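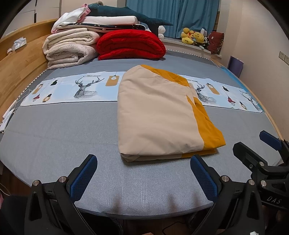
The beige one with the mustard edges, on Aunt Dilari's bed.

So I'd been in Stodanholm for 20 minutes when my aunt handed me a stack of bedding and told me to make myself useful. My aunt Dilari does not do small talk! She was selling the house, the movers from Trargate wanted 800 up front, and every quilt she owned had to be folded by supper.

I did the red quilt first (thick as a mattress, that thing) and then got to the beige one, and that's when I found the envelope. It was tucked into the hem, where somebody had picked the stitches open and sewn them back up in the wrong color.

"Vasilică Ursu," it said on the front, and under that, "200 now, the rest when the deer come home."

Well, I looked at the runner on the bed. Deer, deer and another deer, with lamps all in between. I'd slept under that roof every August of my childhood and never once thought to ask where she bought it.

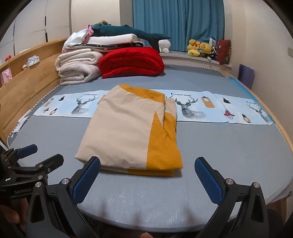
Folded, with the deer peeking out on both sides.

I put the envelope in my back pocket and folded the thing over, slower this time, feeling along the layers for another lump.

"Who's Vasilică Ursu?" I called down the stairs.

The radio went off in the kitchen.

"Leave the bed," she said. "Come down and shut the door behind you."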